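Zwei Stunden Spielküche

Pramila Bisht hatte mich am Montag überredet, und ich bin ja leicht zu überreden, sobald irgendwo »Tag der offenen Tür« dransteht. Die Firma heißt Grallotano und sitzt im ersten Stock über einem Fliesenhandel. Im Treppenhaus klebten Pfeile, die mich zuerst zuverlässig in den Heizungskeller führten.

Oben gab es ein Namensschild, einen Kaffee aus der Pumpkanne und eine Begrüßung, in der das Wort »Zukunft« 9 Mal vorkam. Pramila hat mitgezählt, ich habe den Kaffee getrunken. Dann wurden wir in Gruppen aufgeteilt. Die eine durfte zu Flurkero, der Software, mit sehr vielen Folien. Meine durfte zum Roboterarm. Selten habe ich mich so über eine Gruppeneinteilung gefreut.

Man stellt sich unter Robotik ja Autotüren und Funkenregen vor. Gearbeitet wird hier mit Ketchup, Erdbeere und Banane, alles in der Größe, in der meine Nichte früher Restaurant gespielt hat (mit gesalzenen Preisen übrigens). Si-eun Seol, die den Stand betreute, sprach über diese Küche mit einem Ernst, den ich in meiner eigenen noch nie aufgebracht habe.

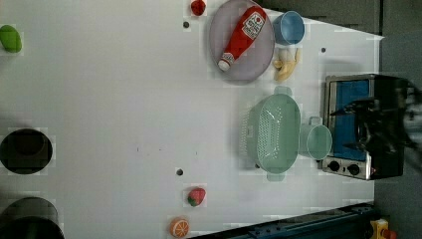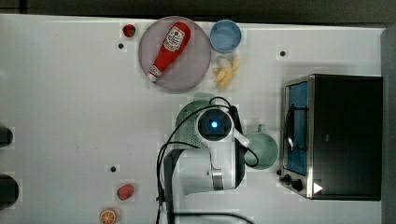
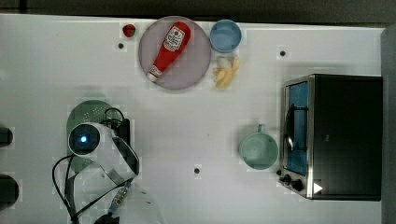
Kategorie: Unterwegs

Am meisten beschäftigt hat mich die Ketchupflasche. Sie liegt auf allen drei Bildern quer über dem Teller, und ich hätte sie so gern hingestellt. Mein Finger war schon unterwegs, da kam von Frau Seol ein sehr freundliches »Bitte nicht«. Wer bei mir zu Hause die Spülmaschine umsortiert, bekommt das weniger freundlich gesagt.

Der Arm selbst hat eine eigene Art, sich Zeit zu lassen. Er fährt los, hält inne, überlegt es sich offenbar noch einmal und fährt dann doch. Ein älterer Herr neben mir gab dazu halblaut Anweisungen, »weiter links, weiter links«, wie beim Einparken. Genützt hat es nichts. Über 2000 Durchgänge hätten sie schon hinter sich, erzählte Frau Seol, und Nummer 1025 sei die bisher schönste gewesen. Ich wollte fragen, woran man das erkennt, aber da ging es um die Steckdose, ein anderer Besucher wollte sein Handy laden.

Nach fünf Minuten ertappte ich mich beim Mitfiebern. Nach weiteren fünf hatte ich Hunger – und das bei Plastikobst, man muss sich schon schämen.

Pramila kam aus ihrer Gruppe mit einem Stoffbeutel und einem Gesicht wie nach der Steuererklärung. Sie hat sich trotzdem für den nächsten Termin eingetragen, im Dezember. Ich auch. Auf dem Heimweg waren wir noch eine Currywurst essen, und den Ketchup habe ich senkrecht zurückgestellt.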